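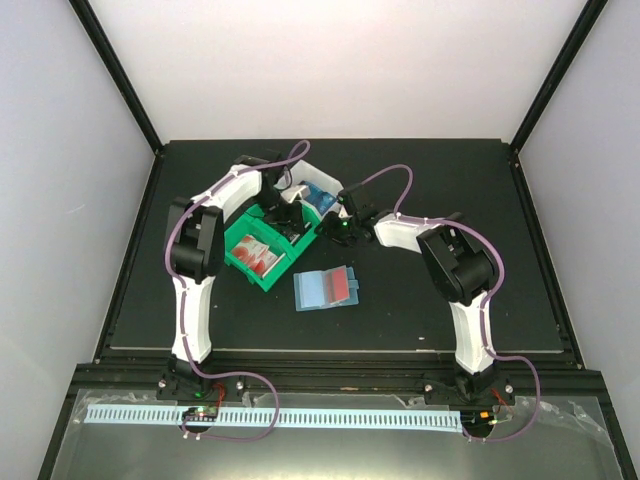 A divided tray makes it much easier to see what is missing before an order leaves the building, one customer told the packing desk at Juvport this month, and asked why everything had not been sent that way from the start. The Calberg mail-order shop has now made the change for all of its small-item orders.

Juvport, which sells small packaged household goods to homes in Calberg and Llanos, began using green plastic trays with compartments in April 2025. Until then, packets and small boxes went straight into a carton with paper stuffed around them. Flat packets slid under the boxes and were easy to overlook, both at the packing table and when the customer opened the carton at home.

Under the new system, each order is laid out in a tray first. Boxes go in the larger compartments and packets in the smaller ones. The contents are checked against the order slip, and only then moved to a carton. The trays stay at the shop and go back on the shelf for the next order.

Juvport said it packed 3528 small-item orders over the past year. Of those, 717 led to a message from a customer saying that something was missing. In 637 of the cases the item was in the carton after all, usually flat against the bottom or caught in a fold of the paper. The rest were sent again at the shop's expense.

The shop said those messages were taking up a large part of the working day. Each one had to be answered, the slip had to be found, and the customer was normally asked to look through the packing paper again. Some customers had already put the paper out for recycling by then.

The trays come from Trirno, a supplier of storage and workshop goods. Juvport tried a shallow model without dividers first, but the packets still ended up in a pile. The model now in use has fixed dividers. A few items are too tall to sit well in it and are placed beside the tray until the carton is ready – mostly tubs and upright containers.

Customers will notice 2 differences. The paper filling is being replaced with a single folded sheet laid over the top, so that nothing can be hidden inside it. Order slips will also list flat packets on a separate line at the end, with a note on where in the carton to find them.

Prices and delivery charges are not changing. Orders to Llanos will still go out a day later than those within Calberg. Orders made up of one large item are not affected and will be packed as before.

Not every request from customers has been taken up. Several people asked if the trays could be sent out with the goods and returned later, but Juvport said the cost of getting them back would be too high. It is looking at a cardboard insert with similar compartments and expects to have samples from Trirno by the summer.

Customers who think an item is missing are still asked to write to the shop and include the number printed at the top of the order slip.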